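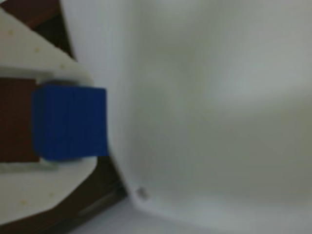
Friction is the force that resists sliding between two surfaces that touch. It acts along the surfaces, and its size depends on how hard they are pressed together and on what they are made of. Most textbook problems put a box on a floor, where the weight of the box supplies the pressing force, but the contact can face any way you like. A blue block held between two fingers, with a gray pad against its top, is the same kind of problem with the pressing force supplied by the grip. Keep both cases in mind as you read these notes.

Physics for Non-Majors, Unit 7: Static and Kinetic Friction
Instructor: Rekha Sachdeva

1. Terms

Normal force (N): the push between two surfaces, at right angles to the contact.
Static friction: friction between surfaces that are not sliding.
Kinetic friction: friction between surfaces that are sliding.
Coefficient of friction (the Greek letter mu): a number with no units that belongs to a pair of materials. There is no such thing as the coefficient of rubber alone.

2. Static friction

Static friction adjusts itself. Push lightly on a heavy desk and it pushes back lightly. Push harder and it pushes back harder, up to a limit:

maximum static friction = mu(s) x N

Students lose more points on this than on anything else in the unit. The formula gives the limit. It gives the friction force itself only when the object is on the point of slipping. In every other case, find the friction by balancing forces.

3. Kinetic friction

Once sliding starts, use:

kinetic friction = mu(k) x N

For most pairs of dry surfaces mu(k) is a little smaller than mu(s). You have felt this if you have ever moved a refrigerator — it is hard to start and easier to keep going. In this course we treat kinetic friction as independent of speed and of contact area. Both are approximations and both fail for soft rubber, a point we return to in the unit on tires.

4. Worked problem: crate on a level floor

A crate weighs 3,000 newtons. The coefficient of static friction with the floor is 0.5. You push sideways with 60 newtons. What is the friction force?

The limit is 0.5 x 3,000 = 1,500 newtons. Your push is well below that, so the crate stays put. The friction force is 60 newtons, opposite to your push. If you wrote 1,500, read section 2 again.

5. Worked problem: book against a wall

A book weighing 7 newtons is pressed flat against a wall by a horizontal push. The coefficient of static friction is 0.5, and the hand supplies no upward force. How hard must you push to keep the book from sliding down?

Friction must supply 7 newtons upward. Set 0.5 x N = 7, so N = 14 newtons. A larger push also works, and the friction stays at 7 newtons.

6. For next class

Redo the book problem with a hand on each side of the book and no wall. There are now 2 contacts, and each one carries part of the weight. Draw the forces before you write any equations, and bring the drawing with you.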